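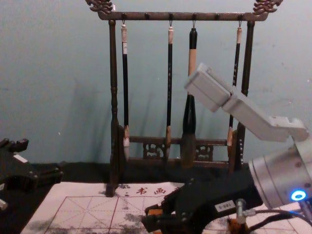 Britberg, Jul 20, 2024

Shop > Phones and SIM > Prepaid > Paker 17 with Ceson SIM

Paker 17, prepaid set with Ceson SIM card

The set contains the Paker 17 phone in dark grey, one Ceson prepaid SIM card, a charging cable and a short paper guide. The wall plug is not included. Any ordinary USB-C plug will charge the phone.

Price: 139 euro, with the first 44 days of service already paid. The days begin when you make the first call or send the first message, so you can keep the set in a drawer until you need it.

Is the phone locked?

Yes, it is locked to Ceson for the first 60 days of active service. After this you can ask for the unlock code on your account page and we send it by text message. There is no fee. Days when the account has no credit are not counted, and several customers were surprised by this, so please look at your balance before you ask.

The phone has space for one SIM card of the small size (nano) and it also accepts an eSIM. Both can be active at the same time, but during the locked period both must be from Ceson.

Keeping your old number

You can bring your number from another company. Do not cancel the old contract first, or the number may be lost. Write the number and the old customer code in the form, and wait for our message before you change the card.

Top-up

Credit can be bought on the website, by phone or in our shop in Ellis Street. Vouchers bought before February, with the old green logo, are still good.

Returns

We take the phone back when the seal on the SIM card is not broken. If the seal is broken we can exchange a faulty phone, but we cannot return the money for the service part.

Questions about orders go to Efa Vaughan in the shop. For unlock codes and number transfer, please write to Lærke Kvaran and put your order number in the subject line.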